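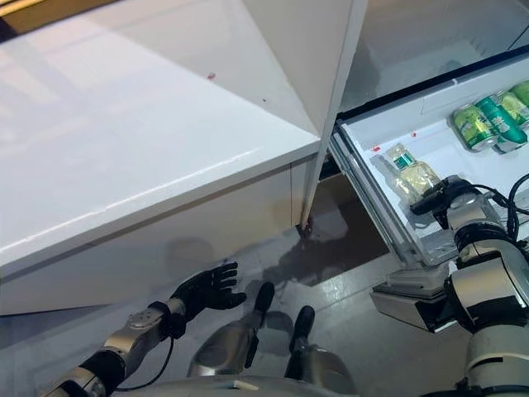
Where do the drinks go?
In the bottom drawer of the kitchen refrigerator. Cans lie on their sides toward the back. Bottles go closer to the front, also on their sides.

Can I lay a bottle down once it's been opened?
Only if the cap is screwed on tight. Check it over the counter before you put the bottle away.

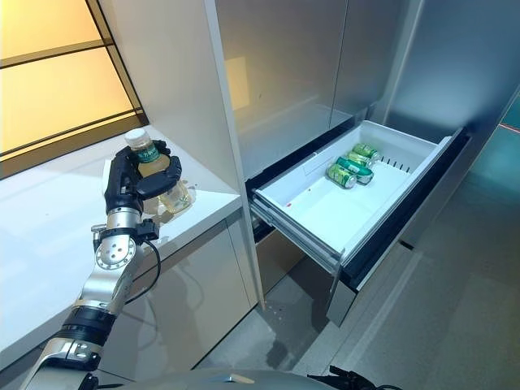 If it still drips, stand it in the door and finish it that day. Write your name on anything opened.

The drawer won't close. What now?
Pull it all the way out and look for a can that has rolled behind the others. Don't push it shut with your foot. A replacement drawer cost us $98 in June. 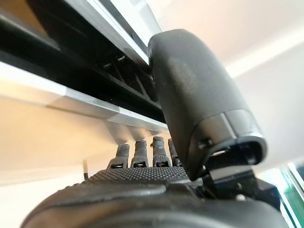

Which tea is the jasmine?
Look for 茉莉花茶 in large characters on a cream label with a butterfly. 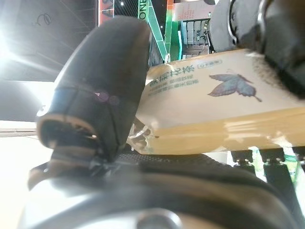
Other teas are kept in the pantry until there is room in the drawer.

Who do I tell when we run low?
Marama Hinds, extension 439. She orders on Thursdays. If she is out, leave a note for Dilruba Patwary.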